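Stivavstead Robotics Club – Issue tracker
Project: Pomamance (cloth folding, student build)
Ticket 3666: Left gripper width reading drifts after a few folds
Opened by: Miłosz Kwiatkowski
Assigned to: Nabil Nassar
Component: hand-held grippers, width sensing
Priority: medium
Status: closed, follow-up open

Summary

The jaw width reported by the left hand-held gripper is wrong by the end of a session. With the jaws fully shut the log should show 0 mm. It starts at 0, then creeps up fold by fold, and by the end it sits at 3 mm closed. The right gripper stays at zero throughout. Our fold detector uses a closing threshold of 2 mm, so every left-hand grasp late in a session is marked as a miss and the recording is thrown out.

Steps to reproduce

1. Zero both grippers with the jaws shut.
2. Start logging on both.
3. Fold and unfold the test cloth on the bed at normal speed. Do not stop between folds.
4. After 8 folds, shut both jaws with nothing between them and read the width.

Expected: 0 mm on both.
Seen: left 3 mm, right 0 mm.

Already tried

Restarting the logger – no change. The offset comes back exactly as it was, so it is not being built up in software.
Swapping the data leads between left and right – the fault stays with the left gripper.
New battery in the left unit – no change.
Re-zeroing in mid-session – the reading is good for a short while, then drifts again.

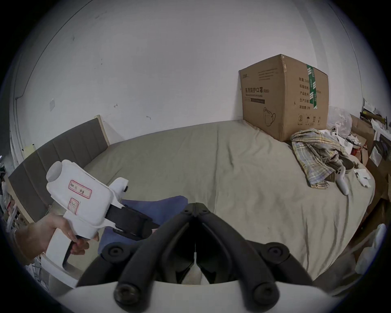

Grip style was my first suspect for the drift. The older build notes say that a hard squeeze on the handle can twist the body slightly against the rail, and the width sensor is fixed to the body. I therefore repeated the test holding the left unit only by the pistol handle, fingertips curled round it, with no part of the hand pressing on the jaw end. For anyone checking they have the same unit, it is the one with two red-bordered stickers on its white housing, the lower one marked with a cross. Same result: 3 mm after the full set of folds. A light grip slowed the drift a little on one run but did not remove it on any of them.

Comment – Zewditu Wolde

Could be the cloth. Thick seams hold the jaws apart and the sensor may be learning a false zero. Please try the thin cloth and also an empty run, open and shut only.

Comment – Miłosz Kwiatkowski

Done. Thin cloth: drift is the same. Empty run, jaws opened and shut in the air for about ten minutes: drift is smaller but still there. The sensor does not learn a zero anyway, it only takes one when told to.

Comment – Nabil Nassar

Software side checked. Raw counts from the left sensor move together with the reported width, so the conversion is fine and the shift is real at the sensor. Either the magnet is moving or the part it is fixed to is moving. Please do the following before anyone opens the housing:

a. Shut the jaws and mark across the joint between the rail and the slider with a fine pencil line.
b. Run the full set of folds.
c. Shut the jaws again and compare the two halves of the line.
d. Hold each pivot knob between finger and thumb and feel for play. Do not tighten anything yet, or we lose the evidence.

Comment – Miłosz Kwiatkowski

Pencil test done. The two halves of the line still meet after the run, so the slider is returning to the same place. The jaws are properly shut and the sensor is reporting that they are not. One of the pivot knobs at the base of the arms has slight play when turned by hand. The others are firm. I have left it as found.

We were set up on the bed again for the side-by-side run, both grippers logging, tips shut at the start and end of each fold.

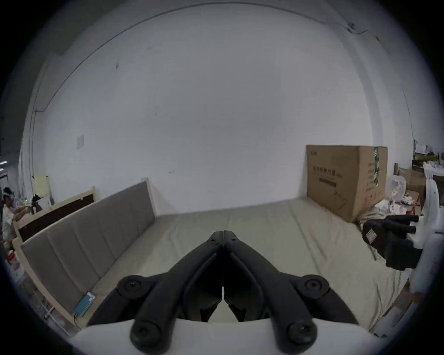

Chaltu Alemayehu replied that she had met the same fault on the Selwood build in March, and that the loose knob was a distraction. On that unit the magnet had been pressed into its pocket without glue. Each time the jaws snapped shut it walked outwards a fraction, and after enough folds it stood proud of the pocket. She advised taking the cover off, checking the magnet with a plastic pick (no steel tools near it), and tightening the knob only once the magnet had been dealt with, so that the two causes could be told apart.

Comment – Miłosz Kwiatkowski

Cover off. The magnet is standing proud of its pocket and can be pushed back with one finger. With it pushed fully home, the closed reading returns to 0 mm without re-zeroing. Knob not touched at this stage.

Fix applied

Magnet removed, pocket cleaned, magnet refitted the same way round with a small drop of epoxy. Left overnight. Cover refitted, gripper zeroed with jaws shut.

Full set of folds repeated three times. Closed reading 0 mm at the end of each run. Pivot knob then tightened and one further run done: no change, so the knob played no part in the drift.

Comment – Nabil Nassar

Good. Recordings from the affected sessions can be kept if the drift is corrected afterwards. The offset can be read at every empty close, so a straight line between those points is near enough. Script is in the Dinsa folder under width_fix. Run it on a copy.

Comment – Mebrat Gebru

Was the right gripper glued at assembly? The build sheet does not mention glue for either side.

Comment – Miłosz Kwiatkowski

Not known. It does not drift, but I have not had the cover off. Follow-up ticket opened to check it before the next session and to add the epoxy step to the build sheet. Closing this one.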